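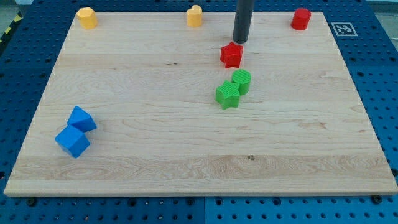 Ukomby Automation Support
Ticket status: Open – awaiting confirmation from site
Product: Cuvura tabletop cell
Site: Munro
Opened: May 7, 2018
Assigned to: Sebastian Enache

Summary
The arm stops above the board during the block pushing task and reports a contact fault. The tool has not reached the working height when the fault is raised.

Reported by site
The fault was first noted in April, after the wooden board was removed for cleaning and refitted. It now occurs in around 40 per cent of runs, most often when the arm is sent to a block that is touching another, such as the green star and green cylinder or the pair of blue cubes. Runs to the yellow blocks at the far edge are seldom affected. The operator clears the fault from the Zakance panel and the arm then accepts new commands.

Action taken
1. Logs received and reviewed. The force reading rises before the tool is low enough to meet a block.
2. Contact limit returned to the factory value. No change.
3. Site asked to run the task with the board cleared. Fault repeated 3 times at the same height.
4. Tool offset compared with the commissioning record. The stored length is 4 mm shorter than the recorded one.

Assessment
The offset appears to have been overwritten when the board was refitted. This would not by itself account for the early force reading, and a strained cable at the wrist has not been ruled out.

Instructions to site
Please restore the recorded offset, repeat the marker calibration and inspect the wrist cable with the power isolated. The cell is to be run at reduced speed until this ticket is closed. Staff must not reach over the board to move blocks while the arm is enabled – a cleared fault does not disable the drives.

Next review
On receipt of the new logs. A replacement cable has been reserved.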